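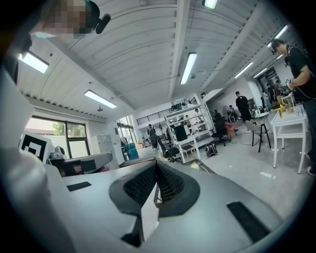

A bancada da sala de Sirkmont, com o cesto de malha metálica e o tabuleiro de borda metálica.

"Uma bancada arrumada é uma bancada onde se encontra o que se procura"

Annick Roussel chega à sala de Sirkmont antes das oito e começa pelas janelas. Depois vai à bancada. Passa a mão pelo tampo, vê o que ficou do dia anterior e decide o que volta às prateleiras. Só então pousa a mala.

"Se abro o correio primeiro, já não arrumo nada até ao almoço", diz. "Prefiro perder vinte minutos de manhã."

Trabalha há 17 anos na triagem e arrumação de objetos usados. Começou na Florner, uma cadeia de lojas em segunda mão que fechou os armazéns do norte, e veio para Sirkmont quando a sala ainda servia para guardar mobiliário escolar. O que entra agora são sobretudo recheios de casas e pequenos lotes de empresas: utensílios de cozinha, material de escritório, ferramentas, brinquedos, peças soltas. Tudo passa pela bancada antes de seguir para a venda, para a reparação ou para a reciclagem.

A conversa fez-se de pé, porque há poucas cadeiras e as que há estavam ocupadas com caixas.

Roussel explica que o método assenta em dois recipientes. No cesto de malha ficam as coisas ainda por ver. No tabuleiro baixo ficam as que já foram vistas e esperam uma decisão. "O cesto é de malha por uma razão simples, o pó cai. Quem trabalhou com caixas de cartão sabe o que fica no fundo. Parafusos, migalhas, clipes, areia. Com a malha, sacode-se por cima do balde e está feito."

O tabuleiro tem outra lógica. É pouco fundo, e ela não quer que seja mais. "Num tabuleiro fundo, as pessoas empilham. Põem uma coisa, põem outra em cima, e a de baixo fica lá três semanas. Neste, se não cabe ao lado, é preciso decidir alguma coisa. Ou sai uma peça, ou espera-se."

Pergunto se as outras pessoas da sala cumprem a regra. Ela encolhe os ombros. "De manhã, sim. Ao fim da tarde há sempre quem deixe uma coisa em cima de outra. Eu também já deixei."

Quando chegou, a triagem fazia-se em mesas compridas encostadas à parede do fundo. Roussel pediu que aproximassem o trabalho das janelas. A mudança demorou mais do que esperava, porque foi preciso passar tomadas e mudar um armário que ninguém queria desmontar. "O armário era da Graltitz, daqueles com as gavetas metálicas numeradas. Pesava imenso. Acabámos por tirar as gavetas uma a uma e fazer uma fila no chão. Só que alguém as varreu para o lado, misturaram-se todas, e passámos o resto da semana a perceber o que era de onde."

Do lado da janela veem-se árvores. Ela gosta disso, mas diz que a razão do pedido foi a cor. Debaixo das lâmpadas do teto, certos plásticos parecem em bom estado e têm manchas amareladas que só aparecem de dia. "Um cliente leva uma tigela para casa, põe-na na cozinha ao pé da varanda e vê uma nódoa. Volta cá, com razão. Agora viro as peças para a janela antes de lhes pôr o preço. No inverno é mais difícil, às quatro e meia já não se vê bem e deixo os plásticos para o dia seguinte."

O teto é branco e de painéis canelados, herança do uso antigo do edifício. Quando chove com força, conta Roussel, tem de se falar mais alto. Em junho o problema é o calor, que se acumula por cima das prateleiras. As fitas adesivas descolam e as etiquetas enrolam nas pontas. Já experimentou três tipos de etiqueta e voltou ao primeiro, de papel, com um cordel. "Demora mais a prender, mas fica. As autocolantes deixam cola na loiça e depois tenho de a tirar com óleo."

O inventário é a parte de que menos gosta. No último fecho, a sala tinha 2539 peças registadas, das quais 1163 eram de cozinha. Outras 582 esperavam reparação. Lê os números numa folha presa por uma mola e comenta apenas o último. "Este é alto. Significa que estamos a guardar coisas que não vamos arranjar. Uma torradeira sem resistência não é uma reparação, é uma torradeira avariada."

Decidir o que se deita fora foi o que mais lhe custou aprender. Na Florner havia uma tabela, e bastava segui-la. Em Sirkmont a tabela não existe, e durante os primeiros meses Roussel guardou demais. Fala de uma caixa de tampas sem panela que mudou de prateleira em prateleira até ela própria se fartar. "Eu pensava que ia aparecer a panela. Apareceu uma vez. Uma. As outras tampas foram para o metal."

Hoje usa um prazo. O que está no tabuleiro à segunda passagem sem decisão sai para a reciclagem, exceto se alguém da sala o defender em voz alta. A exceção foi ideia de um colega da reparação e Roussel aceitou-a com reservas. "Há pessoas que defendem tudo. Mas obriga a dizer porquê, e muitas vezes a pessoa começa a frase e desiste a meio."

Há objetos que não passam pelo tabuleiro. As facas, por exemplo, vão logo para um estojo rígido, embrulhadas uma a uma em papel grosso. Os medicamentos que aparecem no fundo das gavetas entregam-se na farmácia. As fotografias e as cartas ficam numa pasta à parte, e Roussel telefona à família. "Quase sempre dizem que deite fora. Mesmo assim telefono. Uma senhora veio de propósito da Rua Sabatier, a pé, buscar um caderno de receitas que julgava perdido."

Pergunto-lhe o que recomendaria a quem quer arrumar em casa uma mesa de trabalho, dessas onde se acumula tudo. Pensa um pouco antes de responder. "Tirar tudo é um erro, fica-se com a mesa limpa e o chão cheio. Eu faria um canto de cada vez. Escolhe-se um palmo de mesa, limpa-se, e nesse palmo não se volta a pousar nada até ao dia seguinte. Depois o palmo ao lado." Aconselha também a não comprar caixas antes de arrumar. "As pessoas compram as caixas primeiro e depois procuram o que lá pôr. Eu usava o que houvesse, uma forma de bolo, um cesto velho. As caixas compram-se no fim, se ainda fizerem falta."

Em casa, admite, é menos rigorosa. Tem uma gaveta de cozinha que não abre toda por causa de uma concha atravessada, e a concha está assim há anos. O marido ofereceu-se para tratar do assunto e ela disse que não.

Para os próximos meses, quer uma segunda bancada, da mesma altura da primeira, para separar a loiça do resto. O pedido está feito. Falta saber onde cabe, porque o corredor tem de ficar livre para os carrinhos e a parede do fundo já está tomada pelas estantes. Roussel mediu o espaço com fita métrica e marcou-o no chão com giz, mas o giz desapareceu na primeira lavagem.

"Vou medir outra vez", diz, e volta ao cesto, porque faltam duas caixas para ver antes do meio-dia.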